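Getting the house ready before a storm

The wind does the damage people remember, but most of the calls after a bad night in Wollerport are for water that came in low and food that spoiled. An hour of work on Saturday takes care of a lot of it.

Start with the lower cupboards. Take out flour, rice, medicines and anything in cardboard and move it up at least 30 inches. Bleach and drain cleaner go up too, in a bucket with a lid. Leave the cupboard empty if you can.

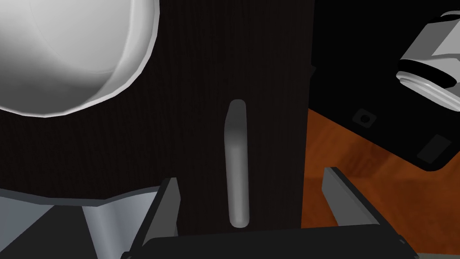 Tall wooden panel, possibly a cabinet door, with an upright bar handle.

Tie pairs of handles together with soft cord if the doors tend to swing. Tape leaves a residue on varnish that is hard to get off.

Next, the plugs. Anything with a clock or a control panel should come out of the wall before the first thunder, and that means the microwave, the oven if it has a plug, the washer and the TV. A power strip with the switch off is not enough in a nearby strike.
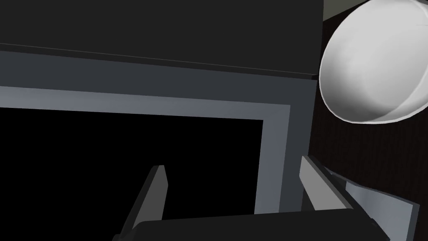
Leave the refrigerator running until the power fails, then pull its plug and keep the door shut. Set a cooler by the counter with the things you will want first - milk, butter, baby food - so the big door stays closed. When the current returns, wait 30 minutes before you plug anything back in. The first supply is often uneven, and on the Gorkutden side of town it tends to drop again.

Fill 7 large bottles with tap water and put a flashlight where you can reach it from bed. Clear the gutters and bring in flowerpots, chairs and the trash can lid.

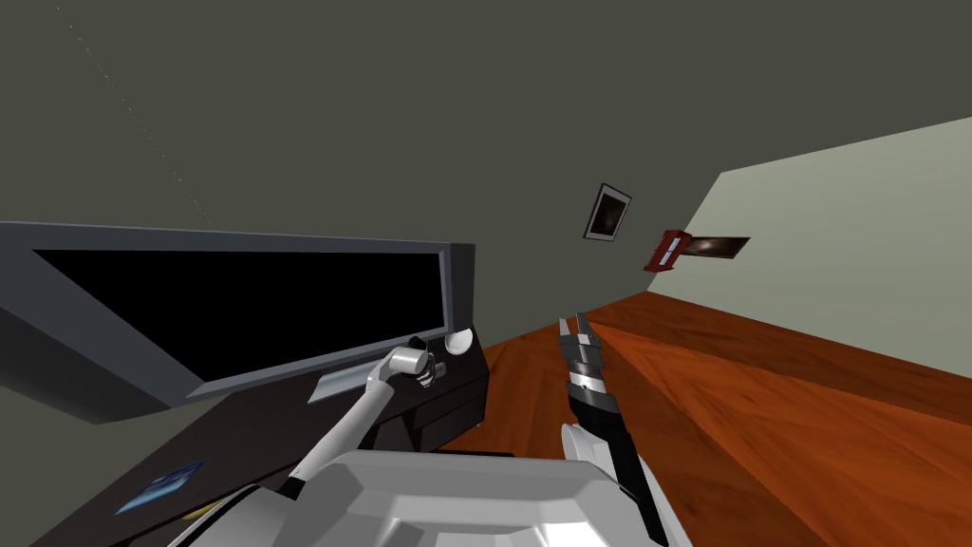

Flirnach, April

Wood floors need attention the same day they get wet. Mop up standing water, then go over the boards with dry towels, working along the grain. Open windows on two sides once the rain stops. Keep heaters away from the boards, as fast drying makes them cup. Rugs should stay outside on a line until the backing is dry to the touch.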